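Kitlow Family Board Game Table Topper

Game nights at our place used to finish with somebody's elbow in the discard pile and a die lost under the fridge. If yours go the same way, we think you'll be very fond of the Kitlow (we certainly are, and we've had one on our own kitchen table since the first sample arrived). It's a padded topper that unrolls over the table you already own, with a raised rim all the way round so the dice stay where you rolled them and the cards don't go sailing onto the floor.

The playing side is a soft, close-woven cloth in your choice of colour: moss, plum or harbour grey. Cards lift off it easily, even for small fingers, and it takes the clatter out of dice, which you'll appreciate once the littlest one is in bed and the big kids are begging for one more round!
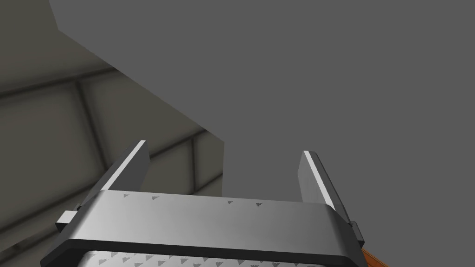

Turn it over and there's a wipe-clean side for the messier sort of evening, when there's popcorn with butter on it, or felt pens, or a puzzle that's going to live there until Sunday lunch is over and done with. The rim clips off in 14 short pieces and goes back on facing the other way. It takes a couple of minutes, and children seem to think the clipping is a game in itself.

Sizes
Liledgate (small): seats four, suits a round or square table
Serkon (large): seats eight, suits a long dining table

Both sizes roll up and tie with the strap provided. The Serkon is a fair armful when it's rolled, so have a think about which cupboard it's going in before you order.

Looking after it
Shake the crumbs off outdoors. Sponge the cloth side with cool water and a drop of dish soap, then dry it flat in the shade. Please don't put it in the dryer, however tempting that is in December.
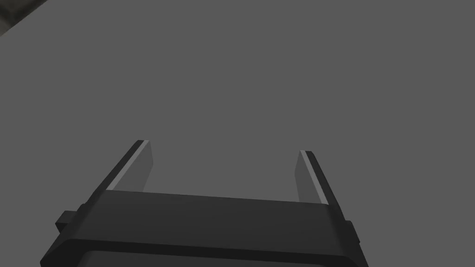 Margaux wrote to say that her crew played cards on the Liledgate every night of a rainy cottage week, and that she'd have bought the bigger one if she had known the neighbours would keep turning up. She also asked for a cup holder that clips to the rim. We're working on it, and we've tried a few versions at home with very full mugs of cocoa.

Item 304: Liledgate
Item 658: Serkon
Spare rim clips are sold separately, in all three colours.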